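Counting the pennies before the robot: a chat with a workshop buyer

2020-06-16

I'd been wanting to talk to someone who has to find the money for a robot, as opposed to someone who sells them, and the buyer at Prindo very kindly gave me most of a morning. Prindo is a small packing firm in Votville, and they've been looking at arms and grippers for well over a year.

So where do you even start? "With the arm, and that was our mistake," she told me, laughing. "We'd set aside 70 per cent of the budget for it before we'd thought about anything else. Then you get to the fingers, the mounts, the guarding, the training, and you're scrabbling." She had quotes from 7 suppliers spread over her desk (I did peek) and only two of them listed the gripper as a separate line.

They ended up trialling two systems, one from Skando and one from Matos. She wouldn't tell me which was cheaper! What she would say is that the trial fees were worth every penny, and that she now asks for one before she'll talk about price at all.

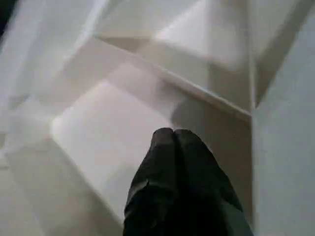 Black gripper fingers up close, with pale surfaces all round.

We got on to fingers, which she could clearly talk about all day. "People treat them like a printer cartridge, something you sort out later," she said. "I want to know what a spare pair costs, how long it takes to arrive and whether my own staff can fit it." She's put four spare pairs into the first year's figures, and she'd sooner have them sitting in a drawer than be ringing round in August when half the suppliers are on holiday.

And the camera? She pulled a face. Light-coloured work on a light background had been her big worry from the start, so she asked both firms to quote for lighting at the same time. One did it the same afternoon. The other sent a brochure.

I asked when she'd be signing. "When the service contract is down to two pages and I understand both of them," she said, and went off to put the kettle on.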